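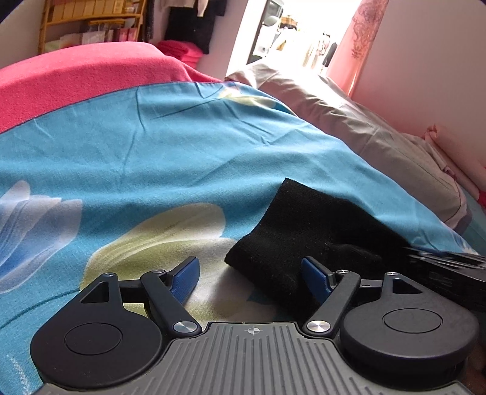 Skurnoten duvet cover, floral print
Maker: Mumano
Range: Cotilia bed linen
Print: large stylized flowers on sky blue

Product information

The Skurnoten is a printed duvet cover for everyday use. The ground color is a bright sky blue. The motifs are large and drawn in a simplified style, among them a tulip-like flower in pale blue and white with petals that read as translucent. The repeat is long, so the position of individual flowers differs from one cover to the next. Covers are cut for best yield of cloth and the print is not centered.

Fabric

Plain-weave cotton, pigment printed on the face side only. The reverse is undyed on the inside of the cover and does not show in use. Weight and thread count are the same for all sizes. The cloth is pre-washed before cutting. Residual shrinkage is up to 6 percent in length, most of it in the first wash, and the cut size allows for this.

Small knitted items such as socks cling to brushed bedding more than to plain weave. The Skurnoten is not brushed on either side. Lint from dark knitwear comes off with a dry clothes brush or in the next wash.

Closure

Button closure at the foot end, 8 buttons on the double and larger sizes. The single has a shorter opening. Buttonholes are bar-tacked at both ends. Spare buttons are sewn to the care label inside the opening.

Inside ties are fitted at the two top corners. They fit any duvet with corner loops, including the Rakena. For duvets without loops, tie the tape around a pinch of the corner fabric.

Care

Machine wash at 105 °F with similar colors. Wash separately the first time. Turn the cover inside out and close the buttons before washing – an open cover collects socks and other small pieces in its corners, and these stay damp after the rest of the load is dry. Check the corners before drying.

Tumble dry low or line dry out of direct sun. Iron on the reverse while slightly damp. Do not bleach. Liquid detergent without optical brightener is recommended for the blue ground.

Pillowcases

Sold separately. A matching print is available in the standard size. The plain gray pillowcase from the same range is the usual combination and has the same weave and care instructions. It has an envelope closure without buttons.

Ordering

Article 2,606 – double
Article 227 – plain gray pillowcase, single piece

The single and king sizes are listed on the Cotilia size chart. Replacement buttons can be ordered under the article number of the cover. State the size when ordering, as the single uses a smaller button.

Returns are accepted unwashed and in the original band. Small differences in shade between production lots are within tolerance. For a cover and pillowcases in the same print, order together so that they can be picked from one lot.

Page revised December 2022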